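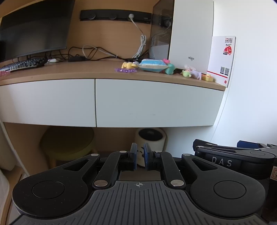
Cable tips for a built-in desk, minus the shopping list

Every guide to desk cables wants to sell you something first. I have tried most of it: the sleeves, the clips with sticky backs, a fabric tray from Hemska that sagged within a month. My verdict is that you can skip nearly all of it.

Start by unplugging what you don't use. Pull each cable by the plug and follow it to the other end. If there is no device there, it goes in a drawer. Last January I got 13 cables off one shelf this way, and I'd have sworn every one was needed.

A power strip on the wall above the desk beats one on the floor, whatever the Voka catalog says about hiding it. You can reach the sockets, and you can see what's plugged in. The catch is that every cord now hangs down in plain view.
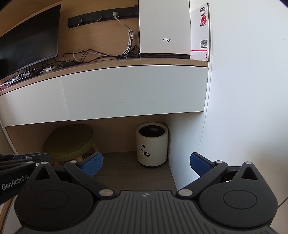
So coil the slack. Loose loops, held with a scrap of hook-and-loop tape, and don't wind them tight around the adapter. Leave adapters out where air gets to them. I don't trust those lidded cable boxes, and I trust them less with a warm power brick shut inside.

Black and white cables in one heap are easier to sort than all black, so don't replace a good white one to match the monitor.

Scuffs on white drawer fronts: damp cloth, drop of dish soap, dry it off. Melamine sponges do work, but they're abrasive, and on a glossy front you may trade a gray mark for a dull patch. Try it on an inside edge first.

Labels are worth the tape. Mark the plug end and skip the color codes. You'll forget them by spring.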